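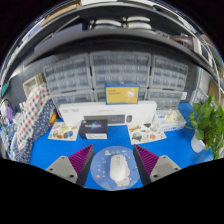 Capítulo 4

El puesto de trabajo y la organización del espacio administrativo

Contenidos del capítulo
4.1 Concepto y delimitación del puesto de trabajo
4.2 Antecedentes: de la sala de copistas a la oficina abierta
4.3 Zonas de alcance y superficie útil
4.4 Iluminación, color y reflejos
4.5 Elementos personales y normas internas
4.6 Caso de estudio: la gestoría Girkwood

Objetivos de aprendizaje

Al finalizar el estudio de este capítulo, el alumnado deberá ser capaz de:
Definir el puesto de trabajo administrativo y distinguirlo de la función y del cargo.
Delimitar las zonas de alcance sobre una superficie de trabajo.
Valorar la influencia del color y del acabado de las superficies en la fatiga visual.
Redactar una propuesta sencilla de reordenación de una oficina.

Términos clave: puesto, función, cargo, alcance óptimo, alcance máximo, reflectancia, deslumbramiento, puesto compartido.

4.1 Concepto y delimitación del puesto de trabajo

En el lenguaje corriente se llama puesto tanto a la ocupación de una persona como al lugar en que la desempeña. La organización administrativa exige mayor precisión. En este manual se entenderá por puesto de trabajo el conjunto formado por el espacio físico, el mobiliario, los equipos y las condiciones ambientales que permiten realizar una serie determinada de tareas. La función designa esas tareas; el cargo, la posición que la persona ocupa en la estructura jerárquica de la entidad.

La distinción tiene consecuencias prácticas. Dos empleados pueden ejercer la misma función en puestos muy diferentes, y un mismo puesto puede ser ocupado sucesivamente por personas con cargos distintos. Cuando una empresa implanta turnos o fórmulas de trabajo a distancia parcial, el puesto deja de tener un titular único y pasa a considerarse compartido. En tal supuesto, la regulación de la altura del asiento, la posición de la pantalla y el almacenamiento de objetos personales deben preverse por escrito.

Conviene recordar, asimismo, que el puesto no termina en el borde de la mesa. Forman parte de él el espacio necesario para levantarse y girar, el recorrido hasta el archivo de uso frecuente y la zona en la que se atiende a un visitante.

4.2 Antecedentes: de la sala de copistas a la oficina abierta

Las primeras oficinas mercantiles de cierta dimensión se organizaron en torno al documento manuscrito. Los escribientes trabajaban en pupitres inclinados, próximos a las ventanas, y la disposición de las filas respondía a la necesidad de luz natural y a la vigilancia del encargado. La difusión de la máquina de escribir obligó a adoptar superficies horizontales y más bajas, y trajo consigo un problema nuevo, el ruido.

Durante el siglo XX se sucedieron la gran sala diáfana, el despacho individual y diversas soluciones intermedias basadas en mamparas. La llegada del ordenador personal modificó de nuevo la mesa. El monitor ocupó el centro, el teclado desplazó al papel y el ratón reclamó una superficie propia al lado de la mano dominante. Muchas de las molestias de muñeca y hombro que se registran en el trabajo de oficina guardan relación con la colocación de estos elementos.

4.3 Zonas de alcance y superficie útil

Se denomina zona de alcance óptimo a la porción de la mesa a la que se llega con el antebrazo, manteniendo el codo junto al cuerpo. La zona de alcance máximo es la que se cubre con el brazo extendido, sin inclinar el tronco. En la primera deben situarse el teclado, el ratón y el documento en curso; en la segunda, el teléfono, la bandeja de entrada y el material de consulta ocasional.

La superficie útil es la que queda libre una vez descontados los equipos fijos. Su cálculo suele ofrecer resultados inferiores a los esperados, sobre todo en mesas de poco fondo. Antes de solicitar mobiliario nuevo, el responsable de la oficina debe comprobar si la falta de espacio obedece a las dimensiones de la mesa o a la acumulación de objetos sin uso.

Actividad 4.1. Dibuje en planta la mesa en la que estudia habitualmente. Señale las dos zonas de alcance y anote los objetos situados en cada una. Proponga, si procede, un cambio de posición para 2 de ellos y justifíquelo.

4.6 Caso de estudio: la gestoría Girkwood (planteamiento)

La gestoría Girkwood cuenta con 50 empleados distribuidos en una sola planta. Su directora, Loukia Margaritis, encargó a Markos Petridis, jefe de administración, un informe sobre el uso del espacio. El documento, fechado el 20/06/2020, recoge 158 observaciones del personal, de las cuales la mayoría se refiere a reflejos en las pantallas y a la falta de superficie libre. Petridis propone reservar 10 puestos compartidos y trasladar el archivo al fondo de la planta. El caso se retomará al final del capítulo, una vez expuestos los criterios de iluminación y las normas internas.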